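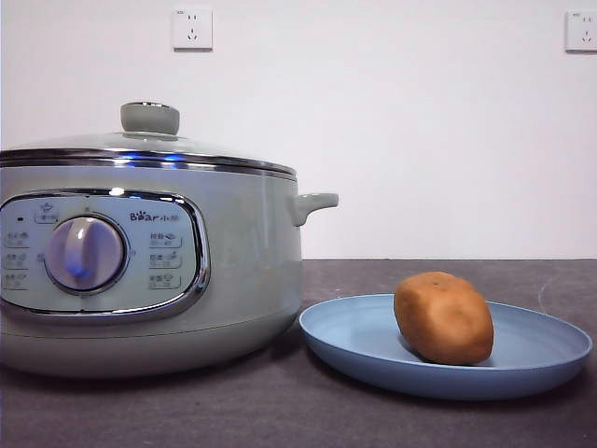
I get asked most weeks whether the Clinusus two-arm kitchen kit can cook your tea yet, so I'll start with what we sell it for. It does the small fetching and lifting jobs at a worktop: picking things up, putting them down, taking lids off and putting them back. A round knob in the middle of a glass lid, like the one on this green Bear cooker, is a lovely thing for it to grab. Lumpy brown spud shapes on a wide-rimmed plate are harder, and I'd still allow it a second go. The dial I'd turn myself!

The kit comes with 2 arms, 8 pairs of black fingertips and the Plurnwood bench clamp. Payload is 325 g per arm, so weigh your lids first (Maya Qudah in our Mullden workshop will do it for you if you bring one in).

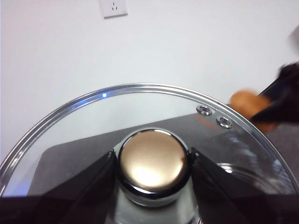
Glass is the bit we've spent longest on. Shiny rims and reflections used to confuse the old Ouellet software no end, and the November update is much better, though I wouldn't leave it alone with your best casserole. Peeling, no. Washing up, no. Urszula Gajewski ran our pair through 1,000 lid lifts and her advice is to wipe the fingertips often – grease is a menace.

So can it do chores? Bits of them, slowly, with you in the room. Demos are on Tuesday afternoons, and do bring your own pan.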